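Unit 9: Enclosed-volume hinges and closures

These notes go with the Mestley workbook, section 3. Read the section on living hinges first; the terms are used here without being defined again.

A closure has two jobs. It holds the lid against the body when shut, and it lets the lid travel through a known angle when opened. The force needed to start that travel is the breakaway force. The force needed to keep it moving is the running force. In small consumer cases the first should be clearly higher than the second, or the lid will open in a pocket. 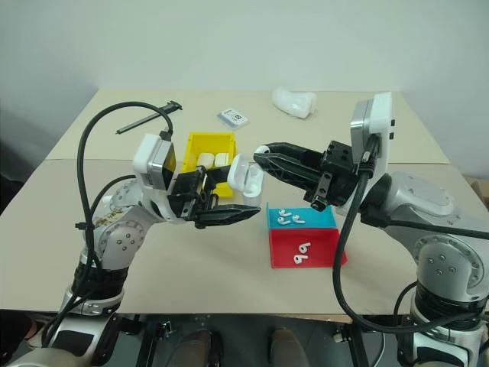 Pin hinges carry load along a single axis and wear mainly at the pin ends. Clearance between pin and bore sets the side play of the lid, and side play grows with cycle count. For the Boonyarit problem set, assume a design life of 3000 cycles and no lubrication. Lid mass matters more as the body gets lighter: with a small case such as the white earbud charging case, open lid and all, the position of the center of gravity has to be checked with the lid up as well as down. Take moments about the rear bottom edge in both positions.

Living hinges are molded in one piece with the lid and body. Flow direction during molding must run across the hinge line. If it runs along the line, cracks start early.

Problems

1. A lid is opened to 66 degrees and released. State the condition under which it stays there.
2. Sketch torque against angle for a bistable closure. Mark the dead point.
3. Repeat problem 1 using the Brolero spring data in the workbook.

Show units at every step.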